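Raudsepp Releases Findings on Simulation Training for Home Robots

Estlow, February 2021

Raudsepp, a robotics research company based in Estlow, today published the first results from Tellell, a method for teaching two-armed robots household handling tasks in simulation. The report and the training environments are available from the company on request.

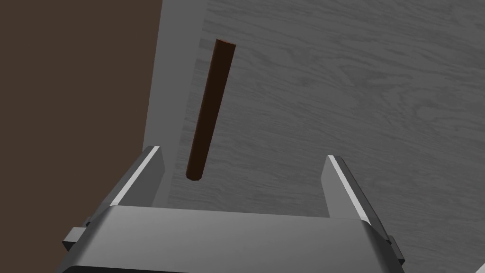
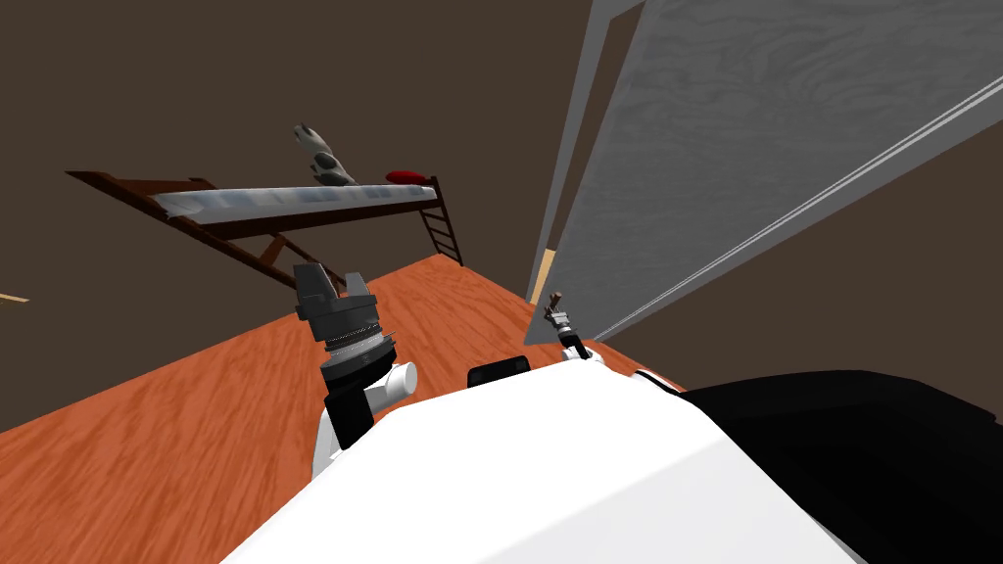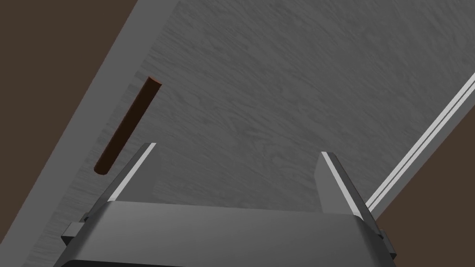

Simulated views from the Tellell study. First and third: an open gripper and a brown rod on a gray tabletop. Second: the robot's two grippers in a room with a loft bed. Credit: Raudsepp

Tellell deals with a common problem in robot learning. A policy trained from one viewpoint often fails when the object sits at a different angle to the hand. The new method pairs close views from the wrist with a wider view from the robot's body, and changes the starting position of the object and the arms at the beginning of each run.

The team trained the system on 300 simulated demonstrations of picking up a thin rod from a table. In tests with starting positions left out of training, it completed the pickup in 66 percent of runs. A version trained on the wrist views alone completed 22 percent.

Most of the remaining failures came during the approach, when one finger touched the rod before the gripper was lined up with it. Rods lying close to the edge of the table were the hardest to pick up. The report lists results for each starting position.

All of the results are from simulation. The method has not been tested on a physical robot, and the company makes no claim about how well it will carry over.

Training used Elley, Raudsepp's in-house simulator, which renders the room and the camera views together. Version 3 of Elley is included with the release.

Raudsepp plans to begin hardware tests in June. Research groups can request access through the company's Estlow office.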